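Planificación de la Automatización – Tema 7
Presupuesto y compra de equipos de manipulación y captura de demostraciones
Apuntes de clase. Profesora responsable: Marietjie Gumede

7.1. Alcance

El tema trata la compra de equipos para puestos de manipulación ligera cuando el laboratorio parte de una sala ya existente. Quedan fuera las celdas industriales con vallado, que se estudian en el Tema 9. El caso de trabajo es la ampliación del laboratorio de Bilbridge, cuyo expediente de compra se resolvió en julio con dos ofertas admitidas: la de Vuscombe y la de Tshabalala. Las hojas de cálculo de ambas están en la carpeta de la asignatura.

7.2. Partidas de coste

El precio de catálogo del brazo o de la pinza se anota en la partida A. En la partida B van los consumibles: dedos de repuesto, correas, tornillería, marcadores impresos y baterías. La partida C recoge la infraestructura de la sala, con tomas de corriente, canalización, mesas e iluminación. La D corresponde al cómputo y almacenamiento, y la E a las horas de persona para puesta en marcha, calibración y formación.

En los ejercicios entregados el curso anterior, la partida E aparecía con frecuencia a cero. No se admite. Las horas del personal propio se valoran al coste interno, aunque no generen factura.

La partida B se calcula por horas de uso previstas y nunca como porcentaje de A. Un juego de dedos impresos se desgasta igual en un equipo caro que en uno barato. Para la pinza manual Brolex del caso se toma un cambio de dedos cada 458 horas de uso, valor que figura en el enunciado y que no debe extrapolarse a otros modelos.

7.3. Comprar, alquilar o fabricar

Se compara el coste total en un horizonte fijo. Para el laboratorio de Bilbridge se fija en cuatro años, sin valor residual. El alquiler conviene si el uso previsto se concentra en campañas cortas; la fabricación propia solo entra en la comparación cuando hay personal con horas asignadas por escrito.

Criterios que deben figurar en la memoria:

– Disponibilidad de repuestos durante todo el horizonte.
– Formato de los datos registrados y licencia del software de lectura.
– Plazo de entrega, con penalización por retraso.
– Tiempo de recalibración tras un golpe o un cambio de dedos.
– Compatibilidad mecánica entre la pinza manual y la brida del brazo.

El último punto decide muchos expedientes. Si la pinza que maneja el operador y la que montará el robot tienen geometrías distintas, las demostraciones pierden valor y hay que presupuestar una segunda campaña de captura. Nandi Dlamini, encargada de las prácticas, facilita los planos de brida a quien los solicite.

7.4. Secuencia de compra

La compra se divide en dos fases. En la primera se adquieren los equipos de captura manual y un puesto de cómputo; en la segunda, los brazos. Entre ambas se establece un punto de decisión con datos propios: tareas cubiertas, fallos de seguimiento y horas consumidas. El pliego de la segunda fase no se redacta hasta cerrar ese informe.

En el caso de Bilbridge, la primera fase absorbe aproximadamente el 63 % de las horas de persona y una fracción mucho menor del gasto en material. La asimetría es normal y debe explicarse en la memoria – de lo contrario, intervención suele devolver el expediente.

7.5. Puesto de captura e infraestructura

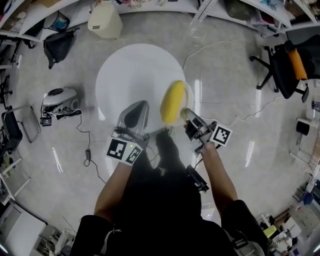

La partida C se estima a partir del puesto en funcionamiento, con el operador de pie y el equipo conectado, y no sobre el plano vacío de la sala. El plano da la superficie de la mesa, pero no el espacio que ocupan los brazos del operador ni el recorrido de los cables. En el puesto de la fotografía, con mesa redonda blanca y una pinza en cada mano, hay cables tendidos por el suelo a ambos lados, uno de ellos con un adaptador de corriente intercalado; la oferta debe incluir canalización o bajada desde techo como línea separada. El suelo de baldosa brillante devuelve además reflejos alargados, y las pinzas llevan marcadores cuadrados en blanco y negro, por lo que conviene pedir precio de luz difusa y de una cubierta mate para el pavimento. Ambas líneas se consignan como opcionales hasta disponer del ensayo de detección.

Los objetos de ensayo (vajilla, alimentos de imitación, envases) se cargan en la partida B. Su importe es bajo, pero conviene comprar duplicados idénticos en el mismo pedido, ya que los proveedores cambian de modelo sin aviso.

7.6. Recepción

El pago final se vincula a una prueba de aceptación en la sala definitiva. El acta recoge número de serie, versión de firmware, error de seguimiento medido y estado de los cables y conectores. Una prueba realizada en las instalaciones del proveedor no la sustituye.

7.7. Trabajo para entregar

Rehacer el presupuesto de Bilbridge con las ofertas de Vuscombe y Tshabalala, partidas A a E desglosadas por fase. Adjuntar la hoja de cálculo con las fórmulas visibles e indicar en una nota qué líneas se han estimado sin oferta. Extensión máxima de la memoria: cuatro páginas, anexos aparte.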